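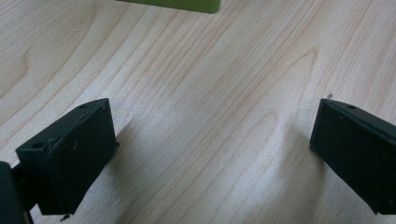
Home | Stories | Archive | Submit | About

The Second Quote

The money had to be spent or promised by the end of the month, and the shop had two quotes on the desk. Grukholm wanted 1890 for each gripper, fingers included. Dalisay wanted less, but the fingers were extra, and so was the cable.

I was the one who did the budget at Hinley that year. I had never picked up a gripper before the job came to me. I knew what they cost to replace and how long the parts took to arrive.

The plan called for six. I had written six in the spring, when the Arkwood order looked certain. By winter Arkwood had cut its order and the number in my spreadsheet had not changed. I left it there through two meetings.

On the last afternoon I went down to the floor and asked to try the one we already had. The woman on the bench gave it to me and went back to her labels. I held it over the table and squeezed. The fingers closed. I let go and they opened. I did this for longer than I needed to.

"How many of these do you use?" I asked.

"One," she said. "I'd use two if I had two."

"What about six?"

She looked down the row of benches. Half the stools were up on the tables.

"Who would hold them?" she said.

I went back upstairs. I changed the six to a two. Then I added a line for spare fingers, because she had told me on my way out that the fingers always went first, and that she had been asking for a set since September. The spares came to 607 with shipping. I had turned that request down myself. It had my initials on it.

My manager called at five and asked why the total was so low. He said that if we didn't spend it we would not get it next year.

"I know," I said.

He was quiet, and I could hear him typing.

"Is it the Dalisay?"

"No, the Grukholm. Two of them, and the fingers."

He said he would sign it in the morning. I printed the order anyway and took it down to the bench. She had gone home. I put the page under her tape dispenser, turned off the lamp, and went to find my coat.

Contact | Copyright 2025 | Back to top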